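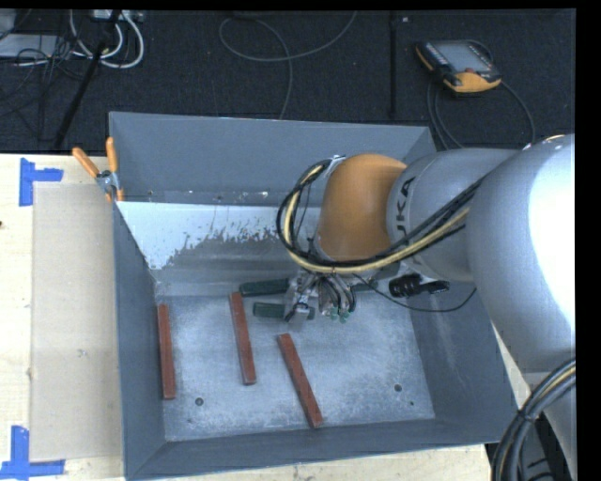
## 4. Setting up the Plurkby cider press

You have unpacked the press, counted the parts against the list in Section 3, and found the one that rolled under the car. Good. Set aside an afternoon. The first assembly takes longer than you would like, and the second takes 20 minutes, by which time you'll have forgotten how annoyed you were.

You'll need:

- the frame, legs and crossbar
- the screw and handle
- the basket, in two halves
- the drip pan
- a 19 mm wrench and an adjustable one
- a wide metal bin or tub for washing fruit and parts
- food-grade grease (the stuff in the garage for the lawn mower is not this)

### 4.1 Choosing a spot

1. Pick level ground. Concrete is best, packed dirt will do, and a lawn will do until the third pressing, when one leg sinks and your cider leaves by the low side.
2. Stay within reach of a hose.
3. Stay away from anything you'd mind being sticky. Wasps will find you wherever you go.

**Note:** The press weighs 147 pounds assembled. Build it where you mean to use it.

### 4.2 Frame and legs

1. Lay the frame upside down on a blanket.
2. Fit the legs with the feet pointing outward. They go on just as happily pointing inward, and then the press falls over.
3. Put in all the bolts finger-tight before you use the wrench on any of them.
4. Turn the frame upright. This is a two-person lift.
5. Tighten the bolts, working corner to opposite corner.
6. Rock the press with both hands. If it wobbles, loosen everything, shove it about a bit, and tighten again. Folded cardboard under one foot is a popular repair and we can't stop you.

**Caution:** Keep your fingers out of the gap under the crossbar while your helper is "just checking something."

### 4.3 Screw and handle

1. Wipe the shipping oil off the screw with a clean rag. Keep wiping until the rag comes away clean. It will seem to go on forever.
2. Grease the threads lightly. You should be able to feel the grease and barely see it.
3. Run the screw down through the crossbar by hand. It should turn freely the whole way. If it binds, back it out and start over; you've crossed the thread.
4. Slide the handle through the eye and fit a pin at each end.

Presses sold before 10/3/23 came with one pin and a cheerful drawing of a second. If yours is one of these, write to Geetha Hegde in the Nallside parts office and she'll send the missing one free. A bent nail is not a pin, although we have seen several in service.

### 4.4 Basket and drip pan

1. Wash the basket halves and the pan in hot water with plain dish soap. Rinse them twice. Wash the bin too, as your fruit is going in there next.
2. Set the pan on the bed with the spout facing front.
3. Stand the basket halves in the pan and close both latches. They're stiff when new. Use the heel of your hand, and save the hammer for something you don't own.
4. Check that the basket sits in the middle, directly under the screw. A basket that's off center will press one side of your apples beautifully.

**Note:** New slats swell the first time they get wet. Soak the basket overnight before the first pressing, or be ready for latches that shut at noon and won't open at four.

### 4.5 Trial run

Do this with cheap fruit. Windfalls are fine, provided the brown bits are cut out and the residents evicted.

1. Crush 30 pounds of apples. The press won't take whole ones, and the letters we get on this subject are very sad.
2. Line the basket with the cloth, fill it to two inches below the rim, and fold the cloth over the top.
3. Put the pressing plate on and bring the screw down until it touches.
4. Give the handle a half turn. Wait for the juice to slow down. Give it another half turn.
5. Stop when turning gets hard. Wait five minutes and try again - there's usually more.

**Caution:** Don't slip a pipe over the handle for extra leverage. Tetteh Ofori, who tests our frames, broke a crossbar this way on purpose, and he was standing behind a wall.

### 4.6 If something isn't right

- **Juice comes out at the back.** The pan is in backward, or the ground slopes. See 4.1, where we mentioned this.
- **The screw squeals.** Wipe and grease it again.
- **Pulp shoots through the slats.** The cloth has slipped, or you're turning too fast. Probably both.
- **Gray smears on the cloth.** Shipping oil. Go back to 4.3, step 1, and get another rag.

Drain the pan, hose everything down, and leave the basket open to dry in the shade. Storage over winter is covered in Section 6.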